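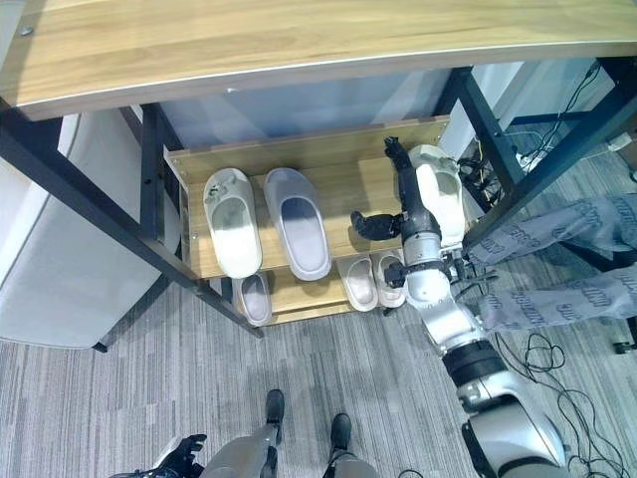
Lavach 摆拖鞋 · 图集页

Lavach 是我们在 Perkard 共享车间攒的双臂人形。双腿、双臂、两只多指手，买的件、改的件、自己车的件都有。2022年10月更新。时间紧，先把字堆上来，排版回头再弄。

当前任务：拖鞋上架。双层木鞋架，塞在桌子底下。白拖鞋在右手里，竖着拿，鞋底那一边朝右，旁边就是那只灰色宽带子的。上层右半边还空着，给它留的位置。

为什么选拖鞋？软，形状怪，左右不一样，便宜，摔了不心疼。之前玩了好久方块，方块抓得再漂亮回家也没用。拖鞋有用。

【右手】

手是 Akness 的，多指，黑的，买来时固件很旧，刷了两遍才认上总线。拇指单独一路控制，其余手指先联动，能不分开就不分开。分开控制的版本写过，调参调到想哭，退回来了。

抓法：拇指在一侧，其余手指从另一侧包过去。捏鞋帮，不捏鞋底。捏鞋底试过，鞋头会往下坠，放的时候先磕层板。

力给多大，目前靠电流估。没有指尖触觉，想加，预算不够。电流阈值对软鞋底基本够用，硬的那种一捏就到阈值，手以为抓牢了，其实只夹住一条边。这个坑我们踩了很多回，现在抓完先抬一点点，停一下，再看电流掉没掉。掉了就松手重来。

手腕那段的线和小插头现在都露着。知道丑。等接口定下来再套管子，现在套了明天还得剪。

【手臂】

肩部壳子是大的圆的那个，银色。往前是黑色环形关节，再往前一节一节到手腕。壳子拆装很烦，螺丝藏在里侧，要把胳膊转到一个很别扭的角度才能下扳手。建议后来人直接买根加长杆的，别学我们硬拧，拧花了一颗，取了一下午。

关节减速器是 Pavlović 的小店配的，店不大，回信快。第一批里有个回差偏大的，换了，没收钱。感谢。

肩关节温度：连续跑 20 分钟后开始往上爬。现在程序里到点强制休息，胳膊放下来，垂在腿边。不优雅，但管用。散热片画好了图还没加工，排队等铣床。

桌下作业最难受的是高度。胳膊得往里伸，上面是桌板，下面是鞋架，左右还有黑色金属桌腿。规划器喜欢走直线，直线多半就蹭桌沿。后来手工加了几个过渡姿态：先退，再低，再伸进去，最后抬。笨办法。碰撞模型里桌沿那块我们故意画厚了一点，宁可它绕远。

【鞋架】

现成的双层浅色木架，没改过，没贴标记。最早想贴二维码定位，贴了几天撕了，家里谁的鞋架上会贴二维码阿。

上层是主战场。下层这一版先不碰，下层往外探一点，又被上层挡着，手进去以后相机几乎什么都看不见。下层已经有鞋了，就当障碍物处理，别碰到就行。

摆放规则：开口那头朝里。这个方向写死在配置里，想换方向改一个字段。注意改完要重启放置节点，热加载有bug，不重启它会一半按新的一半按旧的，摆出来很滑稽。

【识别】

白鞋还好。灰的麻烦，地毯也是灰的，带条纹，分割出来的边缘经常糊成一片。条纹特别坑，网络老把条纹认成鞋边。补了一批数据，500 张，全是同一块地毯上换角度换灯光拍的，标了好几个晚上。补完好很多。

标注工具用的开源的，没什么好说。经验一条：左右脚要分开标。刚开始偷懒统一标成“拖鞋”，后面摆成对的时候全得返工。

旧鞋的鞋垫会发灰，新鞋没有，训练集里两种都得有。只用新鞋训的那版，看见旧的就犹豫，置信度上下跳。

光照：开桌面灯的时候桌下反而更暗，对比太大，曝光要锁。自动曝光千万别开，手一伸进去画面亮度就变，识别跟着抖。

【底下和脚】

两条腿站着干活，站在地毯上。地毯软，脚底会有一点点晃，静止的时候看不太出来，胳膊一伸远就明显了。平衡那边给上身加了补偿，伸多远身子往后收多少，查表的。表是再硬地板上测的，后来发现不对，又在地毯上重测一遍。

建议：站位先定好，脚不动，只动上身。边走边放的我们试过，没成，以后再说。

左手这个任务里不参与，手指收着，垂在边上。双手配合要等右手单独稳定了再开。

【线】

线是真的多。墙边一团，地上还有几圈。电源、网线、急停、调试串口，全是黑的，找起来全靠摸。下次买线一定买彩色的，或者至少两头贴标签。贴过，胶不行，掉光了。

急停线单独走，不要和别的缠在一起！这条写给所有来 Perkard 借用 Lavach 的人。拔线之前先看清楚是哪根。四月就有一次拔错，拔的是主控的网，胳膊停在半空，程序还以为一切正常。后来加了心跳检测，断了就锁关节。

椅子、推车推过的时候也看着点，别轧线。

【抓取角度】

手腕进桌下之前先转 90 度，让鞋立起来。立着比平着好过桌沿，占的高度虽然多，宽度小，旁边已经有鞋的时候不容易刮到。到位以后再慢慢放平，鞋底先找层板，碰到有反力了就松拇指，再松别的。

松手顺序很重要。一起松鞋会弹。先松别的手指后松拇指，鞋会往一边歪。先拇指，最稳。

松完手别急着退，往上让一点点再退。不然指尖会把鞋帮带出来，前面白干。

【失败记录（挑几个）】

·鞋头勾住桌腿横杆，胳膊没感觉，继续往里送，整只鞋拧成麻花。加了力矩上限。
·放得太靠边，鞋自己翻下来砸到下层。层板边缘往里收 2 厘米当禁放区，好了。
·抓了一只，带起来两只。鞋叠着的时候分割没分开。还没解决，现在靠人先把鞋摊开。
·旁边那只鞋被蹭歪，它还照着歪的那只对齐，越摆越歪。改成对齐架子，不对齐鞋。
·左右摆反。标注问题，见上面。
·网断。见线那一节。

【常有人问的】

整套多少钱？没认真算过，不敢算。手最贵，其次是关节。

能不能摆靴子？不能，太高，桌下进不去。换个没有桌子的地方也许可以，没试。

为什么不把鞋架从桌下挪出来？可以挪，挪出来早就做完了。家里的鞋架就是塞在各种东西底下的，想做难一点的。

代码开不开？整理完就开。现在注释一半是骂人话，得先删。

可以来看吗？可以，Perkard 开门的时候都行，来之前在群里说一声。上电的时候请站到线圈外面去，别伸手帮它扶鞋。忍不住的人特别多。

【接下来】

散热片。线套。下层。鞋叠在一起怎么分开。左手上来扶着鞋架，免得轻架子被推跑。从地上捡鞋，目前是人递到手里的，地上捡要弯腰，腰那段的控制还在改。

Akness 说有新的指尖套，摩擦大一些，到货了换上再更新这页。

页面有错字请直接在群里说，写得很赶。

最后：借用完把胳膊归零再断电，扳手放回 Perkard 的工具墙，地毯上掉的螺丝捡一下。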